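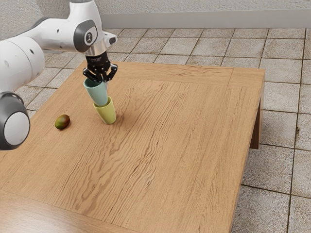 仿真里换夹爪对比，叠杯子任务，步骤速记

18 Dec 2021 更新，旧版是 May 写的，控制器那段已经不能用了，看这篇就行。

要对比的两款：Clorgate 和 Gumgate，都是平行两指。控制器统一用 Bravo，别混。任务很简单，青色杯子放进黄绿色杯子里，桌上再放一个芒果当干扰物。

一、准备
先装 Plivow，装完重启终端。不重启找不到路径，我卡了半天。
场景文件拷到工作目录，路径别带中文。
随机种子填 463，两款夹爪用同一个，不然杯子初始位置对不上，比了白比。

二、换夹爪
机械臂末端法兰下面那一节整个替换，臂本体不动。
改三个地方：模型文件、TCP 偏移、开合行程。TCP 偏移最容易忘，忘了的表现是手指直接戳杯底。
Gumgate 的手指长一点，偏移要重新量，别照抄 Clorgate 的。
碰撞体用简化的。原始网格太密，跑起来卡成幻灯片。

三、抓取姿态
夹杯口边缘，从上往下。试过夹杯身，杯子上宽下窄，一收紧就往下滑。
闭合力先给小，慢慢加。给大了杯子会弹飞，仿真里弹得特别夸张。
提起来后先停一下再平移，等晃动小了在走。
杯子有点歪没关系，只要杯底能进下面的杯口，放下去自己会正。歪太多就要调腕部角度了。

四、放置
先对准下面杯子的中心，再竖直下降。下降速度调低，碰到以后别继续压。
松手前看一眼接触力，有数了再张开。
张开也别一下开到最大，手指会把外面那只杯子带倒。Clorgate 张开时连杆往外甩，这个问题更明显。
松完竖直往上退，退够高度再回原位。

五、跑批量
每款夹爪跑 200 次。控制器参数固定，中途不要手痒去改。
记录：成功与否、失败在哪一步、松手后杯子有没有倒、芒果有没有被碰到。
渲染关掉能快很多，只留失败的那几次重放。
日志跑完记得另存，下一轮会直接复盖。我连同之前调试的，2,734 条记录差点没了。

六、怎么看结果
别光看成功率，先按失败步骤分开。抓取阶段掉的，多半是力和摩擦系数；放置阶段歪的，先查 TCP，再查夹爪。
摩擦系数两边要一致。默认值不一样！Gumgate 的模型自带一套，导入后手动改回来。
我这边目前倾向 Gumgate，松手干净。Clorgate 抓得牢，但张开那下要单独调。

常见报错
模型导入后手指不动：关节名没对上，检查配置里的前缀。
杯子穿过桌面：步长太大，改小，子步数设 2。
夹住后一直抖：Bravo 的增益太高，往下降，阻尼加一点。
起始就报碰撞：初始姿态太低，把臂抬起来在重置。

相机视角对比还没写完，下次补。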